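9 Aug 2023 - gripper build, towel day

Finally got both hand grippers on the bench at the same time! The left one has been done since June but the right one kept eating its own gear, and I was getting tired of doing one-handed tests and pretending they told me something. Writing all this down tonight while it's fresh, and so Geeta can pick it up without having to call me.

Where we are, for anyone in the shop reading over my shoulder: two grippers you hold and squeeze yourself, each with a marker plate on top so the tracker knows where it is and which way it's turned. You fold a towel with them, the software (Retlow, our own mess, in the shared folder) writes down the motion, and later the arm on the Prileck cart gets to try the same thing. The arm part is not today. Today was only: can a person fold a towel with these things on without hating it, and does the log come out whole.

**Right gripper, fixed**

The gear problem was the printed rack. I had the tooth clearance too tight and the jaws bound up near fully closed, which made you squeeze harder, which chewed the pinion. Reprinted with the clearance opened up and a dab of dry lube. It's so much nicer. You can feel the cloth give a little between the jaws now, and I sat there pinching my own sleeve for a while like a kid with a new toy.

Also redid the cable exit. The old one came out the back and poked me in the wrist. I turned the strain relief so the cable drops off the body instead. Kept the same plug so either gripper can go in either port, but PLEASE keep left in left, because the encoder offsets are saved per port and I haven't made Retlow check serial numbers yet. It's on the list.

Offsets as saved tonight:

- left, jaws fully closed: 374
- left, jaws fully open: 915
- right: redo before next session, I changed the rack and then forgot to save

Yes, I forgot. I ran the whole evening with the old right-hand numbers. The jaw width in those logs will be off for the right side but the positions should be fine, so I'm keeping them and tagging the folder.

**Towels**

Started with a dish cloth, which is too easy. It's flat and stiff and goes wherever you push it. Switched to terry cloth and everything got interesting right away. The loops catch on the jaw tips, which is great when you want to hold on and awful when you want to let go. More than once I opened the jaws, moved my hand off, and the corner came along for the ride.
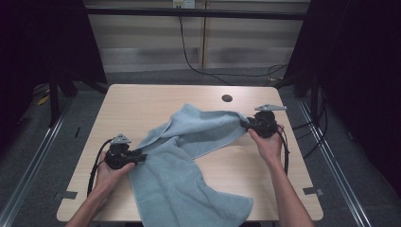 *2 min left to read*

Pulling on the diagonal is my favorite way to get a rumpled towel to behave. You take one edge with the left and a corner with the right, stretch, and then you have a line to work from. With bare hands I'd never think about it. With grippers you have to decide where to grab before you grab, and I like how much that slows me down - I think the logs will be easier to learn from because of it, though that's a hunch and I've been wrong about towels before.

Things I noticed while folding:

- Letting the bottom hang off the front of the table helps for the first stretch and then gets in the way. The weight drags the whole towel toward you the second you let go with one side. Try starting farther back.
- Double layers are hard to pick up cleanly. I get the top layer only, or I get both plus a bit of nothing. Thinner jaw tips? The ones on now are from the first set and they're chunky.
- My forearms got tired before my hands did. Handle angle is probably too upright. Geeta has smaller hands than me so I want her opinion before I change the shape.
- Marker plates are holding up well. I bumped the two of them together once, hard, and the left one stayed put on its post. The right got a tiny wobble. Tightened it, fine after.

**Tracking**

Good news mostly. The plates stay in view through nearly all of a normal fold. It drops out when I roll my wrist way over to flip a flap, and then Retlow does the dumb thing and holds the last pose until it sees the plate again, so you get a freeze and then a jump. For short gaps I'm going to let it fill in between the two good poses. For long gaps it should just mark the stretch as bad and move on.

I did one long run to see if anything fell over. Set the log to stop at 1,000 lines a file and roll to a new one, and the roll works now with no missing lines at the join. That bug had been bugging me for weeks! The trick was embarrassing: I was closing the old file before the new one was open, so anything that came in between went straight in the trash. Open first, then swap, then close.

Clock drift between the two grippers is still there. Small at the start of a run and you can see it by the end if you line up the two squeeze traces on a clap. I clapped the jaws together at the start and end of every take so we can correct it afterward. Ugly, works. The Hinditz board is supposed to share one clock for both ports and I have it in the drawer, I just haven't soldered the header on.

**Table notes**

The gray tape marks at the front are for the table position, please leave them where they are. If the table gets bumped, run the short calibration again (the one in the `table` folder, not the old one on the desktop).

Watch where the gripper cables go. I had the left one snag on the table edge in the middle of a good fold and it tugged my hand back. A bit more slack fixed it. I'm tempted to run them up to something overhead like people do with irons, but that's a project and I want to fold more towels first.

**Kushwaha jaws**

Geeta found the Kushwaha soft tip design and sent it over. It's a slip-on pad, printed in flexible filament, with shallow ribs on the inside. I sliced it with the 9 percent infill setting from our flexible profile and it's on the printer as I write this. If the pads are smooth enough on the outside face they might solve the loop snagging. If they're too floppy they'll make the double layer problem worse. No clue which way it goes, and I can't wait to find out.

One thing to check when they come off: the pads add thickness, so "fully closed" will read different. New offsets for both sides, and save them this time.

**Next**

1. Save right gripper offsets. First thing, before plugging in anything else.
2. Try the soft tips on the right side only, keep the old tips on the left, fold the same towel a bunch of times.
3. Header on the Hinditz board.
4. Gap filling in Retlow. Geeta, if you get there before me, the pose reader is in one file and it's short, just don't look at the comments.
5. Bigger towel? I have a beach towel at home that won't fit on the table in one piece, could be a fun disaster.

I folded one towel in thirds at the very end, both grippers, no drops, and the corners lined up well enough that my mother would have let it go in the closet. Took forever. So happy with it.

Left the grippers unplugged on the shelf, jaws open so the springs can rest. Printer is still going, don't turn off the power strip.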